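4.2 O quarto como lugar de trabalho doméstico

Retomamos neste ponto uma questão que ficou apenas esboçada na secção anterior, a propósito das cozinhas, e que nos parece ganhar outra espessura quando passamos para a parte mais recolhida da casa. A literatura sobre o trabalho doméstico habituou-nos a pensar o quarto como espaço de repouso e de intimidade, e a arrumar as tarefas da roupa na lavandaria, na varanda ou, quando muito, na cozinha. Ora, quem passou connosco algumas tardes a ler os diários das famílias do bairro de Stistari sabe bem que a roupa anda pela casa toda, e que é no quarto, quase sempre, que ela se demora mais.

Dos 56 agregados que aceitaram manter um diário durante o mês de setembro, mais de 50 mencionam a cama como superfície de triagem ou de dobragem em pelo menos uma entrada. A proporção surpreendeu-nos um pouco, confessamos, porque o guião inicial nem sequer previa essa categoria: perguntávamos por mesas, tábuas de engomar e bancadas, e foram as próprias participantes (e alguns participantes, em menor número) que nos corrigiram a pergunta nas margens do caderno. Acrescentámo-la à grelha de codificação na segunda leitura, com o nome de «superfície emprestada», expressão que mantivemos daí em diante.

A cama emprestada obedece a um calendário próprio. De manhã está feita e é, nas palavras de uma participante, «a única mesa grande que eu tenho»; ao fim do dia precisa de ser devolvida ao sono. Entre uma coisa e outra instala-se um prazo que ninguém escreveu mas que quase todos os diários conhecem – a roupa tem de sair dali antes da noite. Quando não sai, muda-se para uma cadeira, e da cadeira volta para a cama na manhã seguinte. Encontrámos este vaivém descrito com irritação, com humor e, em três casos, com uma espécie de ternura resignada que nos deu muito que pensar nas reuniões de análise.

Convém distinguir aqui 2 modos de organizar a tarefa. No primeiro, a que chamámos dobragem contínua, as peças são tratadas à medida que saem do estendal, em pequenas quantidades, e a cama serve apenas de passagem. No segundo, a dobragem acumulada, espera-se que haja volume suficiente para justificar uma sessão inteira, muitas vezes acompanhada de rádio ou de um telefonema comprido. O segundo modo é mais frequente nas casas com crianças pequenas, o que contraria a expectativa que trazíamos do estudo exploratório em Maluleke, onde a dobragem contínua predominava em todos os tipos de família. A diferença talvez se explique pela arquitetura: em Maluleke os pátios são partilhados e a roupa seca é dobrada ali mesmo, de pé, em conversa.

Há ainda a questão da porta, que não queríamos deixar passar. Nos apartamentos do conjunto Sanano, o quarto principal abre diretamente para a sala, e a porta fechada é muitas vezes o único recurso para esconder a tarefa por acabar quando chega uma visita. Várias entradas falam desse gesto de fechar a porta com uma naturalidade que nos comoveu. A desordem da roupa não é vivida como falta de asseio, posto que está lavada, mas continua a pertencer aos assuntos que não se mostram a quem vem de fora.

Estas observações devem ser lidas com alguma prudência. O diário privilegia quem tem gosto e tempo para escrever, e o programa Skulurus, através do qual chegámos às famílias, trabalha sobretudo com residentes de longa data. Na secção 4.3 voltaremos ao assunto a partir das entrevistas, onde as vozes dos recém-chegados têm mais peso.
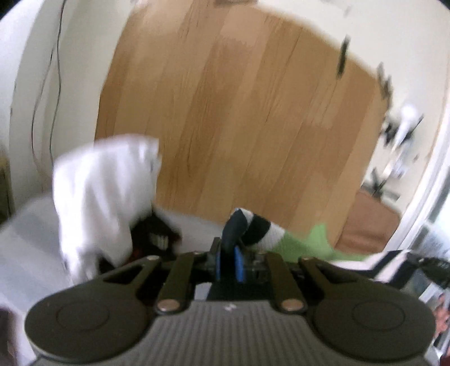
Figura 3. Roupa sobre uma cama, diante de uma porta alta de madeira.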